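Biblioteca Municipal Vekano · Tiempo de lectura: 1 min

1/ Abrimos en febrero la convocatoria de ayudas a la rehabilitación de dormitorios en viviendas del barrio de Bolard. Se tramitarán 155 expedientes.

2/ Son subvencionables el aislamiento acústico, la sustitución de ventanas y la renovación de pavimentos. El mobiliario queda excluido.
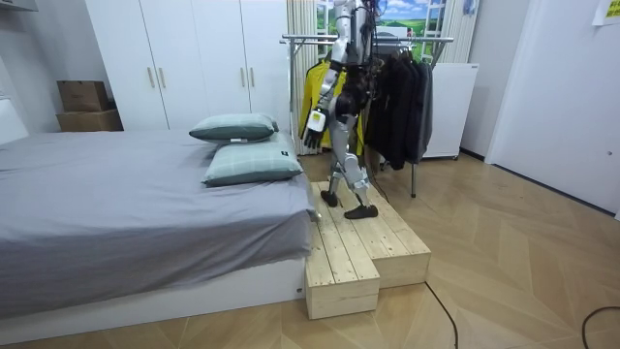 Dormitorio con suelo claro de madera en espiga.

3/ Las solicitudes se presentan en el mostrador 39, con presupuesto desglosado y nota simple. La atención corresponde a Lindiwe Mkhize.

4/ Las personas inquilinas deberán aportar autorización escrita de la propiedad.

Contacto: extensión 324 · © Vekano · Volver arriba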